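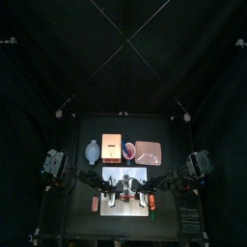

**Department of Computer Engineering -- Busarier Hall, Robotics Teaching Lab**

# Zenel: Taking Turns Over a Shared Work Area

## What we set out to do

The proposal promised "a general framework for coordinated two-arm manipulation." Our advisor circled the word "general" in red and wrote a question mark next to it. What we are handing in is a scheduler called Zenel that lets two arms work over the same patch of table without hitting each other, plus a perception module called Sarkus that tells Zenel where things are, most of the time.

The layout is the standard one for the course. The arms sit on opposite sides of the table, facing each other, and both can reach the metal plate between them. The larger props stay in a row along the far side. Everything interesting happens over the plate, and so does everything expensive.

## Zenel

Our first version planned both arms together as one big system. It produced beautiful motions when it produced anything. Planning time depended on how close the two wrists were, and since the whole point was to have them close, we spent a lot of October watching a progress bar.

The second version is much dumber. The space above the plate is divided into cells, and an arm has to reserve every cell it will pass through before it moves. If the other arm holds one of them, it waits. Anyone who has taken the operating systems course will see where this goes: by the second evening we had a textbook deadlock, with each arm holding the cell the other one wanted, both perfectly still and both reporting status OK.

The fixes, in the order we tried them:

- A timeout. Both arms gave up at the same moment, backed off, and tried again at the same moment.
- A random timeout. Better, but it made every bug impossible to reproduce.
- A fixed order on the cells, so that reservations are always made from the far edge toward the near one. This is the solution in the textbook. We could have read the chapter first.

The reservation loop runs every 40 ms. Cables are not modeled. We inflate the wrist collision shape to cover them and hope the loops behave.

## Sarkus

Sarkus combines the overhead view with the wrist views. The overhead one is good for deciding which object is which, and not much use once two grippers are standing on top of the thing you care about. The wrist view has the opposite problem.

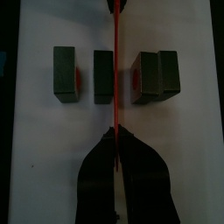 *Zenel / Sarkus Final Report -- p. 3*

Our original color step looked for red blobs and treated each as a point of interest. That was fine for the round dots on the green blocks. It was less fine once there was a thin red rod between the fingers, running straight through the middle of the view. Sarkus decided the rod was an extremely important dot and reported its center with high confidence, wherever the gripper happened to go. For a while the arm was chasing something it was holding.

We now filter by shape before anything else, so long thin regions are thrown out of the dot list and passed to a separate line fit. A dot that is partly hidden by the viewing angle still gets fitted as an ellipse, with a lower score. Two blocks pushed up against each other remain a problem. Dark green against dark green leaves only a seam to go on, and Sarkus will happily merge them into one wide block and ask Zenel to plan a grasp for it. Zenel, which trusts everybody, does.

## Results

We ran 300 logged trials on Vlad, the lab workstation, which is older than the course and sounds like it. Of the failures, 139 were perception errors. We would like to say the rest were interesting, but the largest remaining group was the gripper driver dropping its connection and the script carrying on without it.

There were no arm-to-arm contacts after the cell ordering went in. We should point out that an arm that never moves also has no contacts, and Zenel is cautious enough that the waiting time is hard to ignore. The joint planner from October was faster in motion. It just rarely got there.

## If you inherit this

- Start Sarkus before Zenel. The other way around, Zenel sees an empty world and approves every plan.
- The calibration file on Vlad named `final` is the wrong one. Use `final_old`.
- Cell size is set in two places. They must match, and nothing checks this.
- Merged blocks: we would try nudging one with a closed gripper and looking again. There is a branch called `poke` with half of it written.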